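Planning a Slow Itinerary for the Siddale Valley
Student project report, Tourism and Regional Travel, second year
Group members: Csaba Kocsis, Krystyna Czarnecka, Unathi Masilela
Supervisor: Elmarie Gumede

1. What we wanted to do

The task of our group was to prepare a travel itinerary for a region which is not so well known, and to test it with real travelers. We chose the Siddale valley. Most visitors go through it by train on the way to the coast, and they stop only for lunch in Tallau, if they stop at all. Our question was simple: can a visitor without a car spend three days in the valley and go home satisfied?

We limited ourselves to public buses, the railway and walking. We also decided that the whole trip, without the train ticket to the valley, must cost less than 400 euros for one person, with two nights in a guesthouse. This limit was discussed for a long time in the group. Krystyna wanted it lower, and I (Csaba) was afraid that a lower limit would force us to use only the hostel in Tallau, which is closed in the winter months.

2. How we worked

First we read the brochures and the bus timetables. The timetables were the most difficult part of the project. There are two bus companies, and they do not print the connections of each other. Unathi made one common table from both, and this table became the base of everything else. We visited the valley twice, once in October to see the places and once in the spring for the test.

For the test trip we invited 25 people from our faculty and from the language school in the next building. They traveled in small groups. Each person received the printed itinerary and a small notebook, where they wrote the times of arrival, the money they spent and their opinion of each stop. We did not travel with them, so that they would have to solve the problems with our text only.

3. The itinerary

Day one: Tallau. The morning train arrives at the lower station. From there it is a short walk uphill to the market square. We recommend to leave the bags in the guesthouse first, as the lockers at the station take only old coins. The town museum has two rooms about the salt trade and one room with clocks. In the afternoon, the path along the river goes to the old mill and back in two hours with an easy step. For dinner, there are three restaurants on the square, and the one without a terrace was cheaper and better in the notes of our travelers.

Day two: Zasamby and the upper valley. The bus leaves from the square, not from the station, and this was not clear in our first version. Zasamby is a village at 1,230 meters, with a wooden church and a cheese dairy which can be visited in the morning. From the church, a marked trail climbs to a viewpoint over the whole valley. The trail is steep in the last part, and good shoes are necessary. For travelers who do not like to climb, we suggest the lower path through the meadows to the chapel. Both ways finish at the same bus stop – but the last bus goes early, so it is important to start down in time.

Day three: Tapia lake. The lake is the most popular place of the valley in summer. There is a flat path on the north side, a small beach and a boat rental. On the south side the forest comes down to the water and there are almost no people. The bus back to Tallau connects with the evening train, and the traveler has enough time to take the bags from the guesthouse.

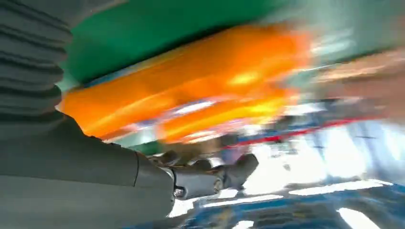 Tallau, 5 June 2022

After the test trip we met with all the travelers who could come and we read the notebooks together. The results are in the next part. We want to thank Ihor Sirko, who keeps the guesthouse where most of our travelers slept, and who corrected many mistakes in our description of the walks.

4. Results of the test

All the travelers finished the three days, and all of them stayed under our money limit. The biggest cost was the guesthouse, then the food. The buses were cheaper than we expected, as the regional day ticket is valid on both companies. We did not know this before the test. One of the travelers asked the driver, and after this we put it on the first page.

The best opinions were for day two. Many people wrote that the dairy in Zasamby was the place they would tell their friends about. They could taste the cheese and talk with the woman who makes it, and she took time for their questions. The viewpoint was also praised, but several travelers wrote that our walking time was too short. We walk fast and we did not stop for photos. In the final version the time for this trail is longer.

The opinions about the town museum were mixed. The texts are only in the local language, and the foreign students understood very little. Elmarie Gumede proposed that we write a one-page guide in English for the salt rooms, and Krystyna has prepared it. The museum has accepted to keep copies at the ticket desk.

The weakest point was the first afternoon. The path to the mill is nice, but the mill itself is locked, and there is no sign that says so. Some travelers waited there for somebody to open. We have now written that it can be seen only from outside.

5. Problems and changes

Two groups missed a bus. The first group stood at the station instead of the square, as explained before. The second group was at Tapia on the south side and did not know that the path is longer than it looks on the map. Our map was a drawing without a correct scale, and this was our mistake. The new map has a scale of distances and the walking time beside each path.

We also changed the order of the itinerary for rainy days. If it rains on day two, it is better to exchange it with day one, because the museum and the restaurants are all in Tallau and the high trail is slippery. The guesthouse has no problem with this, as the bags stay in the same room.

Another change is about food. In Zasamby there is one shop, and it closes for a long pause at noon. The travelers who took the late bus found it closed and ate what they had in their pockets. Now the itinerary says to buy bread and fruit in Tallau before the departure.

6. What is left to do

We printed 100 copies of the final itinerary, and they can be found at the tourist office in Tallau and in our faculty. The common bus table must be corrected every time when the companies change their hours, and we have asked the tourist office if they can take this work after the end of our project. We do not have the answer yet.

A winter version would also be useful. The trail above Zasamby is closed with snow, but the meadow path stays open, and Ihor Sirko told us that the lake can be reached by bus all year. The group of the next year can use our notebooks and the table, which are kept with Elmarie Gumede in the department office.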